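A few words about the talk I went to last night at Prosser College, because I've been turning it over since breakfast and my family has heard enough from me. It was the midyear convocation, the one they hold for students who finish in winter, and there were 43 of them in the front rows with their coats piled under the chairs.

The speaker was Fotini Kontogiannis, who wrote that long book on the Pangate school strike. If you haven't read it, do, but set aside a month. I started mine over the holidays and I'm still in the middle chapters, with three bookmarks in it (I keep flipping back to check who was whose cousin).

She opened with a petition. In the fall of the strike, parents in Pangate carried a petition door to door asking the county for a high school their kids could walk to. They came back with 1,742 signatures, and the county filed it in a drawer. She let that sit for a good while before she went on, and you could hear the radiators.

Then she read some of the names out loud. I hadn't expected to be so moved by a list of names, but she read them slowly, the way you would at a christening, and a few people near me had clearly come to hear one in particular. A woman across the aisle put her hand up to her mouth when they got to the M's. 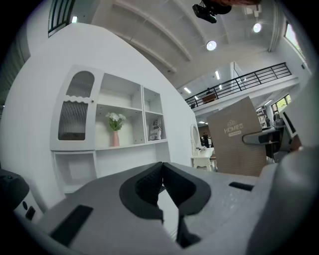

Colm Mulligan wrote back to me while I was typing this: the petition didn't stay in the drawer, a clerk copied out every page by hand and the copy went around the churches the next spring. My grandmother's name is on page 6, spelled wrong.

Thank you, Colm! I didn't know about the copy, or else I haven't reached that chapter. She did mention a clerk in passing, so maybe that's the same person. I would dearly love to know how your grandmother's name got spelled.

Back to the talk. The part I keep chewing on came near the end, when she told the graduates that most of the parents who signed had children too old to ever use the school. They'd be grown and working before a brick was laid, and the parents knew it. They signed anyway, and then they went to meetings for years - long, dull meetings, she said, with bad coffee and no heat.

She asked the students to think of one thing they had at Prosser that somebody else had sat through dull meetings for. The boy next to me said "the night bus" out loud, and got a laugh, and she stopped and said yes, exactly, the night bus, who fought for that? And an older professor in the back called out that it had taken almost 27 years. I loved that.

I've heard a fair number of these speeches (two kids, a husband who went back to school, a niece) and most of them slide right off me by the time I find the car. I drove home the long way after this one.

The college says a recording will be up in March. I'll post it when I see it - and if anyone else's family signed in Pangate, please tell me, I'd like to hear about them.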